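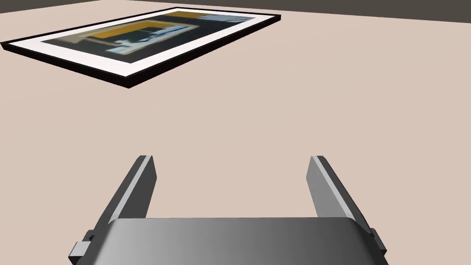

A simulated table, seen from just behind the robot's gripper. The framed picture lies flat.

How does a robot practise?

The robot on this page is made by a computer program, and so are the table and the framed picture. Scientists call this a simulation. At the Hedton Robotics Centre, robots practise in a simulation before they are allowed to try a task in the laboratory.

A gripper is a robot's hand. This one has two straight fingers, which can open wide or close together. A picture frame is a hard thing for it to pick up. The frame is flat and lies low on the table, so the robot must learn to take hold of an edge.

What did the researchers do?

Rawiri Faulkner and Nikola Górecki gave the robot 500 practice turns. At the start of each turn, the computer moved the frame to a new place on the table. Sometimes it was close to the gripper and sometimes it was farther away. If the frame always stayed in one spot, the robot could learn that spot and nothing else.

What did they find?

The researchers then tested the robot with the frame in places it had not met before. After training with one starting place, it lifted the frame in 16 tests out of every 100. After training with many starting places, it did so in 47 out of every 100 – a large improvement, but still fewer than half.

Words to know

Simulation: a computer model of something real.
Gripper: the part of a robot that holds things.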